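The hall at Fenham where the robots go to school
What happens to a workforce when the machines arrive needing to be taught? At Meritz, the teachers are the people from the packing benches 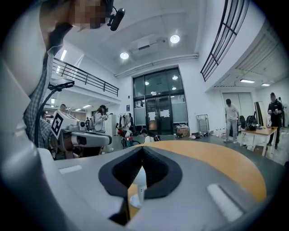

Gripper and robotic arm at the edge of a worktable in the main hall at Fenham.

There are 12 people on the morning team at Fenham, and most of them used to pack orders for a living. They still know the packer's craft inside out: how to lift a soft pouch without creasing it, which way round a bottle wants to travel, how hard you can squeeze a carton before the corner gives. The difference is that they now spend their shifts passing all of this on to machines, and I have rarely spent a day with people so wrapped up in their work.

Meritz, which packs and posts household goods for small online shops, began its automation project last August. It had already tried the usual route. A robot cell was bought, an engineer wrote the program, and everyone stood back. It was splendid with identical boxes and hopeless with the rest, and the rest is most of what Meritz handles: 2,878 different items at the last stock check, many of them round, floppy or badly balanced.

So the company turned the thing on its head. Under a project called Mulleck, staff work through everyday handling jobs with a gripper in hand, picking up, turning over, setting down, and the recordings become lessons for the robot. No code, no keyboard. If you can pick up a mug you can take part, though doing it well is another matter entirely!

I had a go. The gripper is bulkier than it looks and your wrist has to learn a new set of manners. My first attempt at standing a small tub on its base took four tries. The woman at the next table did the same job in one smooth movement, chatting all the while, and then showed me that I'd been coming in far too steeply.

That sort of knowledge was never written down at Meritz. It lived in people's hands, and when somebody left it went with them. Now there is a shared list of 1,072 tasks, each with notes from the staff on where it goes wrong. The notes are a joy to read. "Lid lies to you, hold the body." "Slides if you rush." One simply says "left side first, trust me".

The change hasn't pleased everybody. Some packers missed the pace of the old line and the satisfaction of a cleared bench at the end of the day, and a few moved to the company's other site at Cowie, where parcels are still packed by hand. Others worried, fairly, that they were training their own replacements. Meritz has promised that nobody at either site will lose a job to Mulleck before the project is reviewed, and the staff I spoke to want that promise extended. They also want the new skill reflected in their pay grades, and talks on that are under way.

What has already changed is who gets asked. Packers sit in on the weekly planning meeting. When a new style of finger pad came in for testing, it was the morning team who sent it back with a page of remarks, and the next version followed their advice almost to the letter. One man who had been on the benches for years told me it was the first time anyone had wanted his opinion on a piece of equipment before it was bolted down.

Their bodies have noticed too. A packer on the old line might lift up to 200 parcels in an hour. Teaching is slower and more varied, with plenty of pauses to reset a table or talk over a tricky grip, and several people mentioned that their shoulders had stopped aching. Concentration is the new tiredness. By mid-afternoon, they say, you can feel your attention thinning, so sessions are kept short and people swap tasks often.

The next batch of lessons covers glassware, and the team was already arguing over the right way to take hold of a wine glass when I left. Stem or bowl? Opinion was evenly split, and both camps had demonstrations ready.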